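**Gripper swap notes, May edition** 🧵

1/ Ok so I finally did the thing I've been putting off all spring, which is put the Jorato fingers and the Rimidico fingers through the exact same chore and write down what happens. The chore is paper clips and colored paper. Sounds easy. It is so not easy.

2/ Two arms, colored sheets, clips on a marble tabletop. One arm deals with the sheet, the other goes for the clip. Wrist cams on, Kanaan controller running everything.

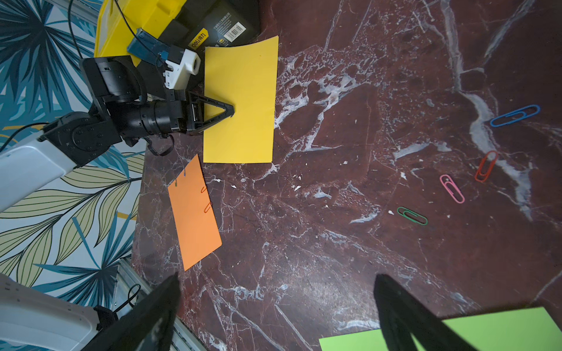
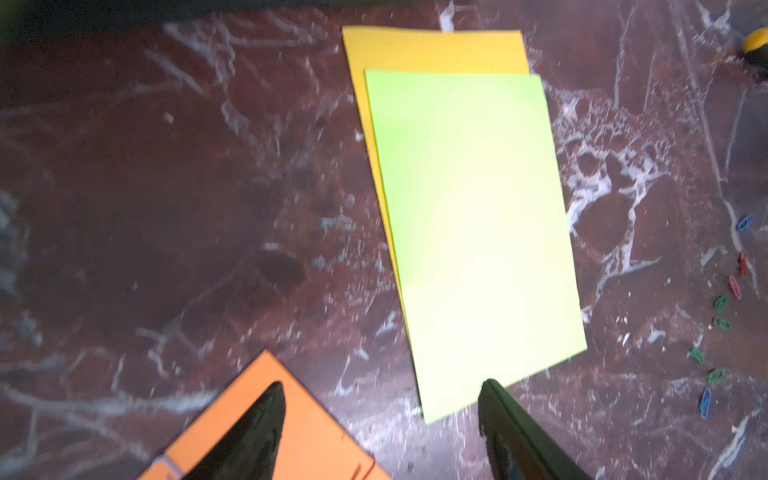
3/ Quick rundown of the rules I gave myself: same controller settings for both finger sets, same wrist camera height, no tweaking between runs. I did 41 tries per finger set and wrote down every single one in a notebook like it's 1985.

4/ Jorato first. Long taper, stiff, very little give at the tip. On a single clip lying flat they're great! You come in low, close slow, and the clip just sort of stands up into the pinch. 39 out of 41 picked up. I was ready to call it right there.

5/ Then paper. Ugh. Stiff tips on a flat sheet on polished stone means the sheet scoots. You push, it slides, you chase it, it slides some more. I got 14 clean lifts out of 41 and a few of those were pure luck (the sheet had a curl at the corner, bless it).

6/ Rimidico is the opposite personality. Softer pad, wider tip, a bit squishy. Sheets come up so much better, you can press down and drag a little and the edge buckles right into the gap. But clips?? The pad rolls over the wire and you end up pinching air. I yelled at it a lot.

7/ Someone asked last time why I don't just crank the force. I did, on a side run I'm not counting. More force on the Jorato tips = clip shoots across the table. More force on the Rimidico pads = the pad folds and you lose your aim. Slower closing speed helped both of them way more than force ever did.

8/ Camera stuff, for the two of you who care. Polished marble is rough on a wrist cam. Light veins next to dark stone, glare bouncing off the paper, and auto exposure hunting every time the arm moves. Locking exposure on the Kanaan side fixed most of it. I should've done that in week one.

9/ Also move slower when you want to see anything. At my normal travel speed the edges smear and my clip detector starts finding "clips" in the stone. I dropped the speed for the last stretch of the approach only, so a full cycle didn't get that much longer.

10/ Color helps a ton btw. Red and blue clips were the easy ones for my detector. Green was the one it kept fumbling, especially once there was green paper on the table too. If you're setting up something like this, pick your paper colors with that in mind (I did not, lol).

11/ Total damage: 277 logged moves, one bent clip, one sheet with a crease I'm pretending is a feature. Cable on the second arm needs a better tie point too, I don't love how it hangs.

12/ So which one stays on? Jorato on the arm that does clips, Rimidico on the arm that holds paper. Mixed pair. Means two sets of offsets in the controller and yes I've already loaded the wrong one once.

13/ Next up is the Retesum fingers, which have a thin nail-type edge on a soft pad, so in theory a bit of both. They're in the mail. Same table, same clips, same notebook. If you've run them on thin stuff, tell me what closing speed you used, I'd love a starting number!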